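Lernen aus Demonstrationen, Handout zu Einheit 6
Hochschule Zindlow, Labor für Manipulation

6.1 Was eine Episode ist
Eine Episode beginnt mit geschlossenen Greifern neben der Teebox und endet, wenn der Auftrag erledigt ist oder die Geduld. Beides wird protokolliert. Im Datensatz Heltby liegen 2668 Episoden, davon 251 mit dem Vermerk »Bediener unzufrieden«. Die bleiben drin.

Geführt wird beidhändig, je ein Handgreifer links und rechts. Die linke Hand hält die Box an der Ecke, die rechte wartet, bis sie dran ist. Anfänger lassen die rechte gern mitwandern; das Modell lernt dann zuverlässig Gestikulieren. 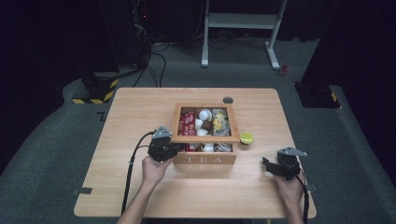
6.2 Variation
Wer die Box 61-mal an dieselbe Stelle setzt, hat eine Episode und sehr viel Speicherbedarf. Lage und Drehung wechseln also nach jedem Durchgang, der Inhalt der Fächer gelegentlich. Episoden mit Glasdeckel gesondert kennzeichnen: Durch die Scheibe sieht die Greiferkamera die roten Päckchen zwar, aber mit einem leichten Schleier, und Reflexe sind dem Netz herzlich egal, bis sie es nicht mehr sind.
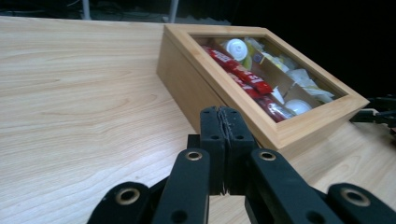
Frage: Warum werden misslungene Griffe nicht gelöscht?
Antwort: Weil das Modell sonst nie sieht, wie man sich aus einer dummen Lage wieder herausarbeitet. In die dumme Lage kommt es von allein.

Zur Übung: Weerasinghe-Skript, Kapitel 6, bis Ende Januar.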